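Making a bottle of cologne last (and smell right to the end)

I own far too many bottles of scent for one person. My husband counted them once and has never let me forget it: 54, if you include the minis. So yes, I've picked up a few habits about keeping the stuff fresh and getting the last drop out, and people keep asking me for them, so I'm finally typing them up.

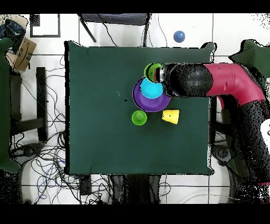
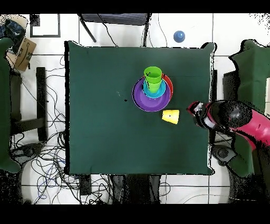
Colorful cups and bowls on the green tablecloth.

First, get it out of the bathroom. I know, the bottle looks pretty on that shelf! But steam and heat are rough on perfume, and a bottle of Ovitz I really loved went sour on me in one summer. Mine all live in a bedroom drawer now, in their boxes, standing up. A closet works too. Skip the windowsill.

Put the cap back on every time. If the cap is lost, a little twist of plastic wrap and a rubber band will do until you find another one.

Spray on skin right after your shower, when you've toweled off but before you're completely dry, and use an unscented lotion first if your skin drinks everything up like mine does. Plain petroleum jelly on the wrists is even better, just a dab. I get hours more out of the light citrus ones that way (my Plendano used to be gone by lunch). And don't rub your wrists together. My friend Hildegard Wiegand still does it and I still fuss at her.

For clothes, stand well back and try the inside of a hem first. Darker juices can leave a mark on a white collar, and silk is just asking for trouble. I'd sooner spray a wool scarf and let it hang overnight.

Clogged sprayer? Pull the nozzle off if it comes off, run it under hot water for a minute, dry it really well and pop it back on. That fixed my old Fuchs bottle, which I'd nearly thrown out.

When you're down to the bit the tube can't reach, tip the bottle and spray it at a slant, away from your face. If it's a screw top, pour what's left into a small unscented lotion and shake. Lovely for hands! The empty bottle goes in with my sweaters, cap off, and the drawer smells nice until March or so.

One more: travel sizes. Fill them over the sink with a tiny funnel and write the name on a bit of tape, or you'll end up like me, wearing Desness to the gym and something woodsy to a christening. I leave a little air at the top, too, for the plane.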